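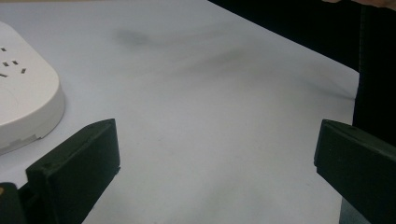 I had been promised biscuits. That was how Gareth Hollis got me on to the train to Ganevstead in August: an open day at a robot lab, free entry, refreshments. Gareth runs our newsletter and knows his contributors.

Zondgate has the upper floor of what used to be a carpet showroom, and the old price boards are still up on the stairs. You sign in, you get a sticker with your name spelt more or less correctly, and you are put into a group. Mine had a retired bus engineer, two sixth-formers who knew far more than they let on, and a man who asked at every stop whether it could do ironing. It could not do ironing.

We were met by Ankica Dimitrov, who looks after the teaching side. If, like me, you hear "teaching side" and picture a robot at a small desk, you will be let down. The people do the work. They hold a gripper in the hand, a chunky thing with two fingers and a camera on it, and carry out small household jobs on a white table, over and over, while everything the gripper sees is recorded. Later the recordings are fed to a program, and the program is supposed to pick up the knack. The robot arm itself was upstairs being mended.

First stop: the table

I had expected more stuff. A table, a grip to hold, a few ordinary bits and pieces that might live in anybody's kitchen drawer. Ankica told us a session is 20 minutes and then you have to stop, as people get sloppy and the sloppiness goes into the recording along with everything else. She had done 173 sessions herself since spring. I asked if she now picked things up differently at home. She said she had caught herself approaching a teabag from directly above, slowly, with her thumb out.

The bus engineer wanted to know why they didn't just program the movements in, as they would have in his day. He got a proper answer from Osvaldo Fagundes, who had been standing at the back eating what I noted were the biscuits. You can do that, Osvaldo said, if the thing you want is always in the same spot and always the same thing. Move it a hand's width and you are back to the beginning. So they want lots of goes, by different people, with the objects lying at all sorts of angles.
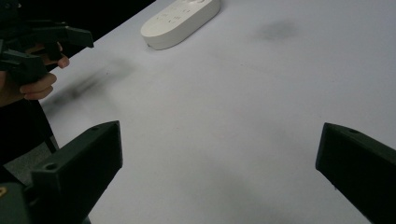 He also said that the dull parts count. The bit where you bring the gripper in, the bit where you hang about with the fingers open deciding what to do, the bit where you back away. Visitors always want to see the grab, and the grab is over in no time. A good deal of the recording is a person making their mind up above a table. I found this oddly cheering, having spent most of my working life that way.

Then we had a turn. I am sorry to say I was bad at it. The gripper is lighter than it looks but your wrist wants to turn the way it always has, and the fingers don't go where yours would. You also find out how much you normally rely on feeling when you've got hold of something. One of the sixth-formers was excellent straight away and was asked, only half in fun, what she was doing in the holidays. The ironing man held it like a hosepipe.

Edileuza Guimarães, who checks the recordings, gave us a short talk at her screen about what gets thrown out. Going too fast is the chief sin. The picture smears and the software can't tell where the hand has been. The next is helping with your other hand, which everyone does and nobody believes they have done until she plays it back. On a normal day she bins 3 in every 20. On open days she doesn't bother to work it out.
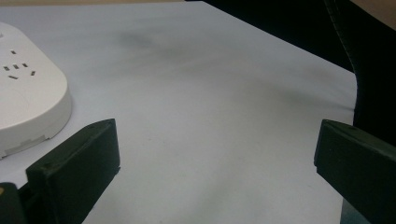
Second stop: the talk

The talk was in the old stockroom, 68 chairs, most of them filled. Zuleica Pimentel, who started the place, spoke without slides, and I could have kissed her for it. Her line was that a robot that can clear any table in any house is still a long way off, and that anyone who gives you a year for it is selling something. She'd be pleased with one that could tidy this particular table on a Wednesday-ish sort of afternoon without supervision.

Questions went on a bit. Somebody brought up jobs, as somebody should, and Zuleica said the people most keen on her work so far were those who couldn't grip well themselves any more and would like a cup passed to them. She didn't pretend that settled it. Somebody else asked about privacy if the recording moves into real homes, and that answer was woollier. They blur faces, she said, and they ask first. I would have liked more on that.

Getting there and so on

Ganevstead station is a quarter of an hour on foot, uphill, with no shade. The lift was working. The café on the ground floor, Avora, has nothing to do with the lab and does a decent cheese toastie, though they close at three and were stacking chairs by twenty to. Go to the talk first if you can, then the tables, as the talk makes sense of the rest and we had it the wrong way round.

I got one biscuit. It was a plain one. Gareth has been informed.

Visit reports and corrections to Gareth Hollis, newsletter editor | © the contributors | Back to top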